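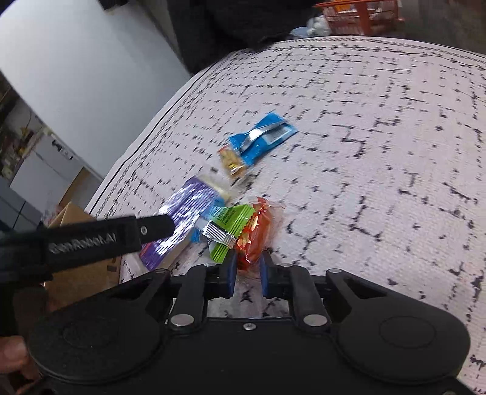 3.2 Snacks kept in the sleeping area

Figure 4. Packaged snacks on a white mattress with a broken black line pattern and a black seam along its side.

In our home visits, food was found in bedrooms more often than we expected from the first interviews. Small packets were the most common type. They are light, they need no plate, and they can stay on a bed for several days before anyone decides where they belong. Figure 4 gives a typical case: a bright blue foil wrapper, a smaller gold and yellow one with a clear window, and a purple snack bar wrapper lie together on the mattress, with no box or tray under them.

We coded 2,646 items of packaged food in 126 homes. Each item was given one of 18 place codes, and the bed had its own code, separate from the bedside table and the bedroom floor. This separation was proposed by Lengyel after the pilot in June, when the two coders often disagreed on items lying near a pillow – a problem which the earlier guide did not treat.

The wrapper material was also noted, but only in a simple way. A shiny wrapper was coded as foil or as plastic when the coder could decide, and as "other" when not. Wrappers with a clear part, through which some of the content can be seen, received an additional mark. Bozsik checked these marks a second time.

Participants who kept snacks on the bed did not usually call this storage. They used words such as "left" or "put down". For this reason we speak of resting places in the following sections, and we keep the word storage for cupboards, drawers and closed boxes.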